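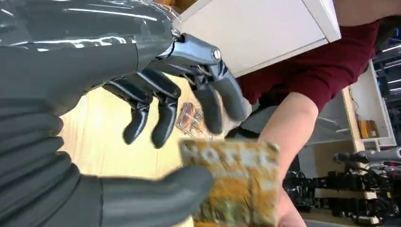 3.2 What people keep in the snack corner

I should say up front that I'm a snacker myself, so I came to this part of the study with opinions. Wakana Koyama and I asked everyone on the floor to keep a simple diary through July: what they opened, when, and where the wrapping went afterward. We got 79 diaries back, and I read every one of them (some over lunch, I admit).

Flat pouches won by a mile! They slide into a drawer and they're easy to pass to whoever is sitting next to you. Packets with big lettering, like the yellow and orange one with "HOT" across its upper part in Figure 1, came up again and again when Soudabeh Asadi asked people what they'd reach for first.

Wrapping was the messier story. Diary keepers were pretty careful with their own packets – most went straight in the trash – but clear plastic wrap seemed to belong to no one.
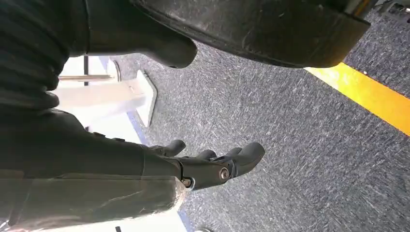 Minoru Sasaki thinks this comes down to size, and I half agree with him. A small packet feels like yours to throw out, while a big crinkled sheet feels like the building's problem. More than 90 diary entries mention wrap left somewhere it shouldn't be, usually on furniture or on the carpet. We come back to those entries in Section 4, where I sort them by time of day.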